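Two litres a day, says who?

May 1, 2020

My sister-in-law has started drinking water by the clock. She has an app for it, called Fenon, and it buzzes until she taps a little blue drop to say she has had another glass. I asked what it was based on and she said "everyone knows it's 2 litres". That is usually the point where I start looking things up.

I spent an evening on it and came away no wiser about where the number was born. Plenty of pages repeat it. Most of them link to one another, and a fair few are selling bottles. What I couldn't find was anyone explaining why a small woman at a desk and a large man digging a trench should drink the same amount. Nor does the figure seem to care that soup, tea and cucumbers are mostly water too.

Shazia Yousafzai, who I used to share an office with in Cliveck, swears her headaches went when she began drinking more. I believe her about the headaches. She also stopped working nights that November, so I'm less sure about the water.

Bottled water
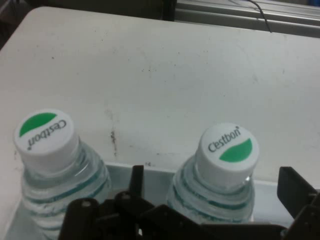
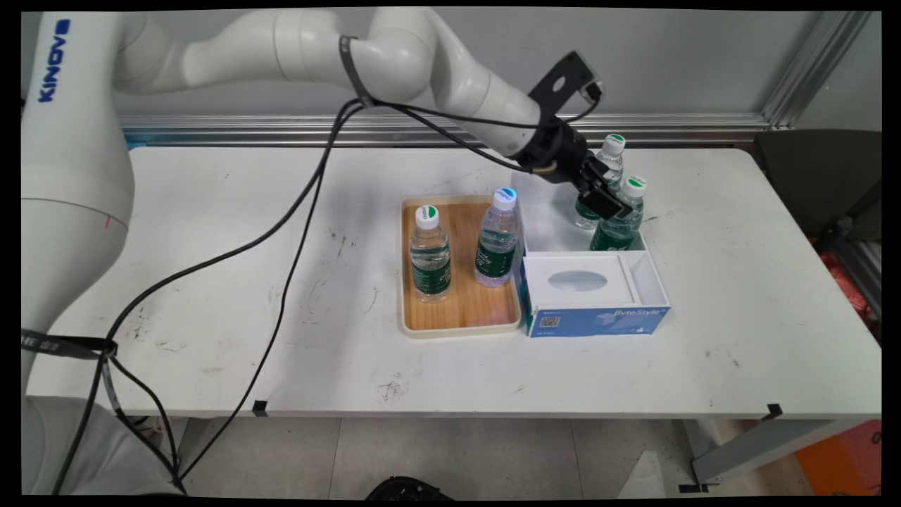

What about the expensive stuff?

Then there is Aterell, which costs 3 pounds a bottle at our corner shop and claims to be "structured". I wrote to ask what that meant. The reply ran to a page and a half and used the word "natural" a great deal — I still couldn't tell you what has been done to it. Benvinda Prata left a comment on my last post saying it tastes softer than tap. Perhaps it does. I tried it against a jug from the fridge with my eyes shut and picked the wrong one, then picked the wrong one again.

The label also mentions a survey of 1,000 customers who "felt more refreshed". More refreshed than what? I'd feel refreshed after most drinks.

I am not against water. I drink it when I'm thirsty, which has worked for 35 years so far, and I have a bit extra when it's hot or I've been up the hill. If your doctor has told you something different, listen to your doctor. My sister-in-law's app has just buzzed again while I was typing this — she is in the next room and I can hear the tap running.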